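Residents' Association, Pascu House
Minutes of the August meeting

Present: Polyxeni Manolakis (chair), Traian Tănase (minutes), and residents of 10 flats. Apologies were received from 4 flats.

1. Last minutes
The minutes were read and accepted without changes.

2. Laundry room
The second dryer is still out of order. Wadance sent one offer for the repair and one for a new machine. The meeting prefers the repair. Traian will ask Wadance to confirm the price in writing before we order.

3. Bicycles
There are again bicycles in the passage to the back door. Polyxeni will put a notice on the door. Owners have 4 weeks to move them to the shed, and after this they will be stored in the cellar.

4. Common room
It was agreed that the common room can be booked until 20:00 on Saturday. Whoever books it should wash the cups and take their bottles home.

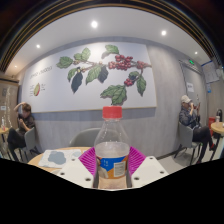
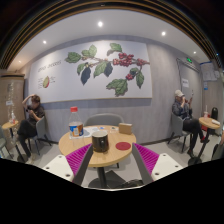
Item 4: bottle with red cap (both pictures), and brown mug on the round table (second picture).

Mrs Draltarell from the ground floor asked if the booking list could also hang in the lift. Agreed.

5. Garden
The hedge on the street side is too high and drivers complain that they do not see the pavement. Preltar will be asked to cut it in the same visit as the lawn. The question of the new bench was moved to the next meeting, as we did not have the prices.

6. Any other business
The light on the second landing goes off too early. Traian will look at the timer.

Minutes written by T. Tănase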